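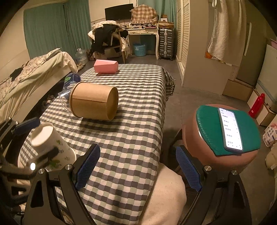 November 8, 2019. Worked on the grippers again tonight, the pair I'm calling Dusik. The pads are finally the way I want them. The old ones were smooth and I was never happy with the grip, so I switched to the ribbed blue ones and cut a new backing for them. With the fingers wide open the pads lean in toward each other, which is the angle I drew back in the spring. The paper cup with the green leaves on it was the first thing I tried, lying on its side on the checkered cloth, and then the bigger brown kraft bucket behind it. I want to keep to light paper things until I trust the linkage.

The pivot screws need looking at. One of the left ones had backed out a little after the last session and I put a drop of thread locker on it. I should do the rest before I forget. Laurențiu Tănase says to use nylon lock nuts and be done with it, but I would have to get longer screws for that, and the ones from Whitlock take forever to come. Wrote to them anyway and asked for a bag of 231.

The spring on the second gripper is still too stiff. My hand was sore after 23 grabs and I quit there.

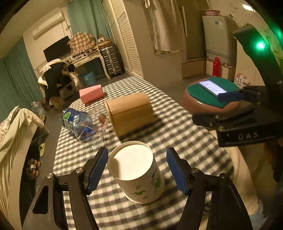 I tried the softer spring after supper. Easier on the thumb, but the fingers open slower than I like. I may go back to the stiff one and shorten it by 3 millimeters.

Xiomara Alcantara called about the trigger housing. Her printer is free again next week and she'll run two copies. I need to fix the hole on the bottom first. It was drawn too tight and I had to file it out by hand the last time.

Things to buy: thread locker, a small file, more of the blue pad material. I'd like both grippers done by December so I can start on the arm. Went to bed late.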